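From: Darius Costache
To: garden-heat list
Date: Aug 24, 2024
Subject: Re: Cover for patio heater, and gas question

Chandrasekhar Devadiga wrote:

> Hello all. We bought the Fimberg tabletop heater at the end of last
> season and I have two questions before it gets cold again. First, is
> the cover that comes in the box good enough for leaving it outside
> the whole winter? Ours is very thin and already has a tear near the
> cord. Second, the flame becomes small and yellow after one hour or
> so, even with a new cylinder. The shop says change the regulator, my
> brother-in-law says clean the burner. I don't want to pay for a part
> I don't need. We are on an open terrace with a wall on one side.
>
> Also, does anybody still use the Trirnero stand with it? The legs
> look too light to me.

Hello Chandrasekhar, hello everybody,

I have the same heater, but one year older, so maybe some parts are different on yours. I will answer in the order you asked.

The cover. I would not trust it for a whole winter. Mine tore in the same place, near the cord, in the first October, and when the wind came it filled with air like a bag and pulled the heater to the edge of the table. I now use a cover made for a small round grill. It is wider than necessary, and I tie it under the base with a second cord. Before I put it on, I wait until the metal is completely cold and I wipe everything with an old towel, also inside the reflector, where the drops stay.

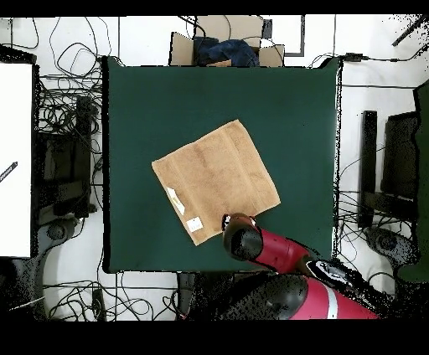

If you leave moisture under a cover with no opening, you will find rust on the screws in spring. I had this on all four screws of the reflector and one of them I had to drill out. My new cover has two small vents near the top, and since then there is no rust that I can see. If yours has no vents, leave the bottom a little open on the side of the wall.

The best is of course to take it indoors, without the cylinder. The cylinder stays outside, standing up, with the valve closed and the plastic cap on. Please don't put it in the cellar. I write this because somebody on this list said last year that he does it, and I did not sleep well after reading.

The flame. Here I think your brother-in-law has a good chance to be right, but I would look at a few things before taking the burner apart. What cylinder do you use? With the small ones the gas cools the bottle while it burns, and on a cold evening the pressure goes down after some time. You can see frost or wet on the outside of the bottle when it happens. If you close everything, wait, and the flame is strong again when you start, it is probably this. A bigger cylinder solves it. Don't try to warm the bottle with anything.

If the flame is yellow from the beginning, it is more likely dirt. In mine there was a spider web in the small tube before the burner, where the air comes in. I closed the gas, took the cylinder away, removed the two screws below the burner plate and cleaned the tube with a soft bottle brush. No wire, please, the hole in the jet is very easy to make bigger and then you must buy a new one. The work took me 17 minutes the second time. The first time I don't want to say.
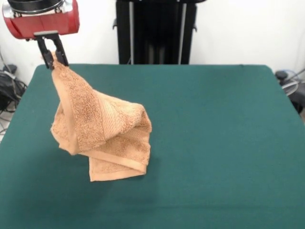 After you connect the gas again, put water with dish soap on all the joints and look for bubbles before you light it. If you see bubbles, close the valve and change the rubber washer. My dealer in Perkcombe sells them in bags of 9, which is more than I will need in my life, so if you want some I can mail you a few.

About the regulator: I changed mine once, only because the date on the hose was passed and I did both together. It made no difference to the flame. I would do it last.

The wall. You don't say how far the heater is from it. In my manual there is a minimum distance for the sides and another one for above, and I think the second one is forgotten by many people who have an awning. Please check yours, the older and newer manuals don't have the same drawing.

The Trirnero stand. I used it for one season and gave it to my neighbor. The legs are not too weak for the weight – the problem is that they are close together, so if a child or a dog touches it, the whole thing moves. My neighbor put a paving stone on the lower shelf and he is happy with it. I went back to the stone table from Văduva, which is ugly and cannot be moved by any dog.

I wrote down my winter routine last year for my daughter, with some pictures in it. If somebody wants it, tell me and I will send it, it is 6 pages. My English in it is worse than here.

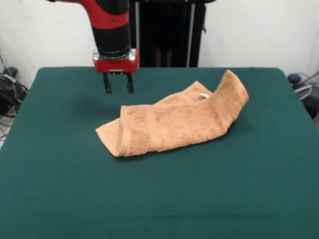 Terry cloth towel on the green table cloth.

One more thing for Chandrasekhar. When you write back, please tell us the number on the plate under the base. I believe there were two types of burner, and the jet is not the same. If you have the other type, what I wrote about the two screws is perhaps wrong, and then it is better to wait for somebody who has opened that one.

Best regards,
Darius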